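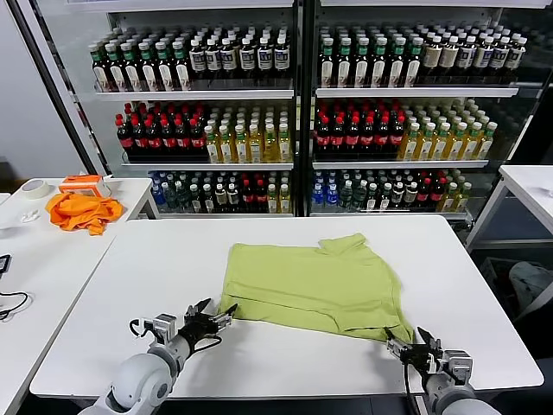
Stilell has begun a side-by-side trial of two-fingered grippers for handling clothing, using a two-armed robot and a small stock of shirts at its test room. The work started in January and is led by Jailson Paiva, who joined the company from the warehouse automation side of Wiler.

The trial compares gripper fingers from two suppliers, Rothe and Kornent. Each set is scheduled for 100 folding attempts per garment, with the arms, the controller settings and the table height left unchanged between sets. Shirts are laid out by hand before each attempt, sometimes flat and sometimes with a hem already turned over.

By Saturday the team had logged 579 attempts. Of those, 294 were made with the Rothe fingers and the rest with the Kornent set.

Paiva said the hardest part so far is picking up a single layer of cloth at a corner. "Two layers is easy. One layer on a smooth table, the fingers close and there is nothing between them," he said. The team has tried 17 combinations of closing speed and approach angle, and will carry the best of them into the next stage.

Printed shirts are being tested as well. A lime-green T-shirt with a large white graphic is one of the garments in use, alongside a plain polo in a similar color — Paiva wants to know whether a stiff print changes how the fabric bunches when it is folded into a square. 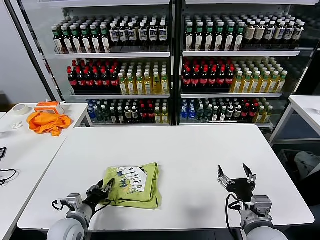 Next steps

Stilell plans to repeat the trial with towels and with long-sleeved shirts. A decision on which fingers to buy will follow, and the company said it will share its attempt logs with both suppliers before then. Prices were not discussed.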